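Budgeting for hand-held grippers at the workbench

We started pricing grippers in September, for sorting and packing small household goods into boxes. Dwynwen Rosser kept the list, and these are the points we would pass on.

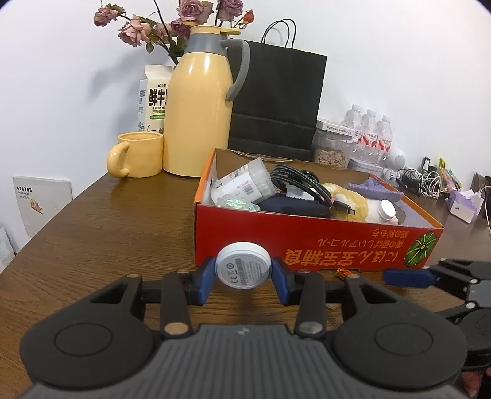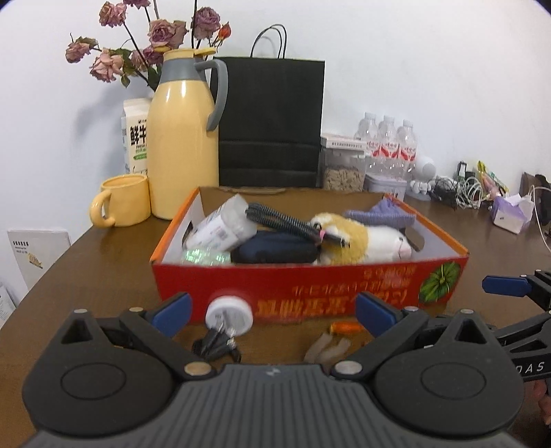 Blue finger pads, a red box and a table of ordinary things.

Before you order

Write down the smallest and the softest item you need to pick up. Ask the seller how wide the jaws open.

Price the grippers in pairs if your work takes two. Groledau quoted us 666 for one and 1,000 for two.

Spare pads

Set aside 300 for pads and screws in the first year. Order pads with the gripper, as Jirico charges shipping on each small order.

Table space

Use a table you already own. Leave room beside the box for the second arm and for whatever comes out of the box.

Trial period

Ask for a trial of 8 days or longer. Start on a Monday and use your own items.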